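Small shareholder, large hole in the ground

I have been meaning to write this since July, when I opened an envelope and found I was still the owner of 220 shares in a mining company. My aunt bought them for me when I was at college. She'd had a tip from someone at work (she was always getting tips from someone at work) and I think she imagined they'd put down a deposit on a flat one day. They would just about buy me a decent pair of boots. But I've kept them, and every year I get the annual report, and every year I put it in the drawer with the takeaway menus.

This year I read it. All of it, with a pot of tea and a pencil!

The company is called Zondov, and what it has, mostly, is a tin deposit at a place called Wuvirley. There was a mine there long before Zondov came along, a proper old underground one that shut when the price fell through the floor. The plan is to pump it out, go back down and start again. I knew that much from my aunt. What I didn't know is how much of a mining company's life is spent not mining anything. Page after page of the report is about water. Where it comes from, where it goes, what's in it, who has to sign off on it, and how long they have to look after it once everybody has gone home. 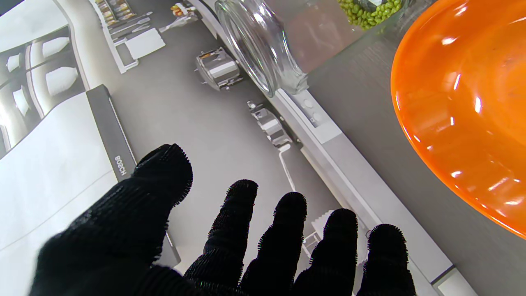 The bit about the water

An old mine fills up when the pumps are switched off. Fair enough, so does my cellar. The trouble is that the water sits against freshly broken rock for years and picks up all sorts on the way, so you can't simply tip it into the nearest river and wave it off. It has to be treated first, and the treatment works has to be built before a single tonne of ore comes up. So you spend a great pile of money on something which earns you nothing, and you do it right at the start, when you have no income at all. I had to read that section twice. I suppose I'd pictured men with drills.

The report says there are 89 monitoring points in and around the site. Some are boreholes, some are spots along the stream, and a few are in people's gardens, with permission. They're all sampled on a rota and the results go up on the company website, in a spreadsheet so horrible that I can only assume it was made by a geologist. I had a go at reading it. I can tell you that the column headed "TSS" is total suspended solids, which is mud, and that I gave up somewhere after that.

Then there's the closure plan. I hadn't realised that you have to say how you're going to shut a mine before you're allowed to open it, but you do, and the plan for Wuvirley runs to 2054. I will be very old indeed. The money for it is supposed to be set aside in a bond that Zondov can't dip into, and the report spends four cheerful paragraphs on how sensible this is, without once saying how big the bond will be. I have written to ask. I got a nice reply thanking me for my interest.

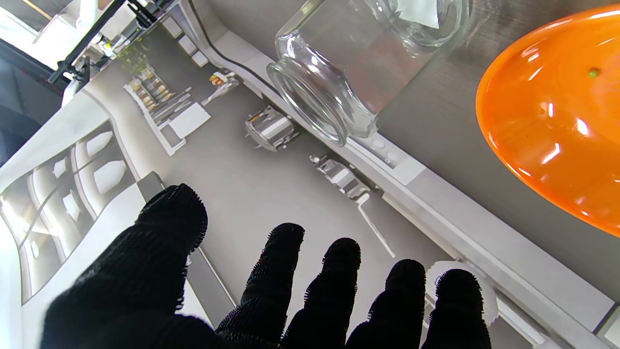 Which brings me to the meeting. Any shareholder can go, even one with boots money, and I'd never been, so I booked a morning off work and took the train. I had expected a ballroom. It was a room over a bank with a tea urn and those stacking chairs that pinch the backs of your legs, and most of the people in it obviously knew each other. The man next to me had brought his own sandwiches and a magnifying glass.

The chairman did his slides, and there was a lot about tin being the forgotten metal. It's in solder, so it's in pretty much everything with a circuit board, and solder is where a good half of it ends up. I do find that interesting! I'd always thought of tin as cans, and the cans are steel with a very thin coat of it. My whole childhood was a lie.

After that it was questions, and the person who asked all the good ones was Carolina Sampaio. She used to work in mine drainage, she told me afterwards by the urn, and she has a few shares in each of the small tin companies so that she can turn up and be a nuisance. She wanted to know about the deal with Plameo. I hadn't even noticed the deal with Plameo. It was on page 61.

As far as I can follow it, Plameo is a smelting business that has agreed to take all the concentrate from Wuvirley for the first five years, at a price linked to the market, less a charge for the smelting. Good news, said the chairman, because it means a guaranteed customer and the banks like that. Carolina asked what happens if the mine opens late. There was some shuffling of papers. If it opens late, the five years still start on the date in the contract, and there's a penalty on top for every quarter that nothing turns up. She asked whether the dates in the contract allowed for the water treatment works. More shuffling. They'd get back to her.

I don't want to be unfair. The other director, the one who actually runs the site, stayed behind for nearly an hour and answered everything anyone put to him, including my question about whether the old workings are haunted (no, but the pump station is). He drew me the shaft on the back of an agenda, with the flooded levels shaded in, and I came away understanding more than I had from the whole report. It's on my fridge now.
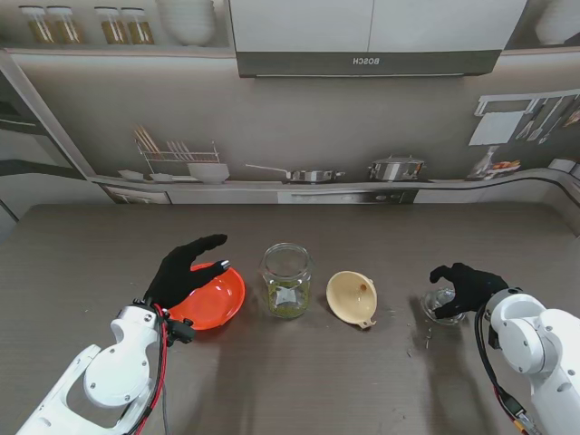 Jar, funnel, a bowl and a small dish on the table.

So am I keeping the shares? I think so. Selling them would cost me a fee, and I'd miss the envelope. I did look at whether I ought to swap them for something bigger and duller. The sandwich man recommended Arai, who dig up copper and pay a dividend, and he was very persuasive on the subject, but I looked up their report and it's three times as long and hasn't got a single photo of a pump in it.

What I have done is put a note in the diary for the next set of water results, and I'm going to have another crack at that spreadsheet. If anyone reading this knows what "field blank" means and why it gets its own row, please leave me a comment. I've also asked for a place on the site visit in the spring. You have to bring your own steel toecaps, so there goes the profit.

Last updated: December 22, 2021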